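Section 2: Planning and Budgeting for a Bench Assembly Station
Liten Station Guide, revised July 5, 2021
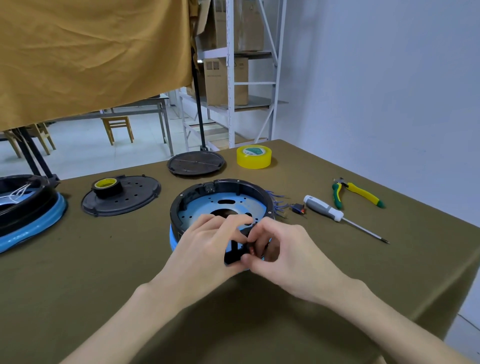

Figure 2-1. Fitting a bracket to the inner rim of a round housing by hand.

Read this section before you place an order. It covers the budget for one automated station that takes over a single hand assembly step. Costs for floor work and electrical service are in Section 3.

2.1 Choose the step

1. Watch the job at the bench for one full shift. Write down each part, tool and hand movement.
2. Mark the steps that need two hands at once. In Figure 2-1 both hands meet at the bracket. A step like this needs either two arms or one arm and a fixture that holds the housing.
3. Mark any step done near unsecured wires. Wires that fan out of a housing can get in the way of a gripper. Plan a clip or tray for them.
4. Pick one step only. Leave the others at the hand bench for the first year.

NOTE: Screwdrivers, pliers and tape at the bench usually point to rework or adjustment. Ask the operator what each one is for before you leave it out of the plan.

2.2 Set the budget

1. Start with the fixture. The Bruvent base fixture is $1,890 without inserts. Each housing shape needs its own insert.
2. Get the arm and gripper quoted together. Separate quotes tend to leave out the mounting plate and cable set.
3. Add 15 percent for spare fingers, pads and cables.
4. Add 40 hours of labor for set-up and teaching.
5. Add 5 hours a month for adjustment. Carry this line into the next year's budget.

CAUTION: Do not cut the spares line to bring the total down. A worn pad will stop the station, and replacements ship from Sanddale only in full sets.

2.3 Plan the space

1. Measure the table and the clear floor behind it. Include shelving, stands and chairs within reach of the arm.
2. Decide where covers and finished housings will sit. Parts stacked on one another must be separated before pickup – allow tray space for this.
3. Check the table surface. Cloth can shift under a fixture. Remove it or budget for a bolt-down plate.

2.4 Place the order

Send the completed worksheet and three sample housings to Dalva Marinho in Sanddale. Questions about Nedeljković controllers go to Benedito Vieira. Orders received after the January price change are quoted again at the new rate.

NOTE: Keep the hand bench in place until the station has passed acceptance (Section 6).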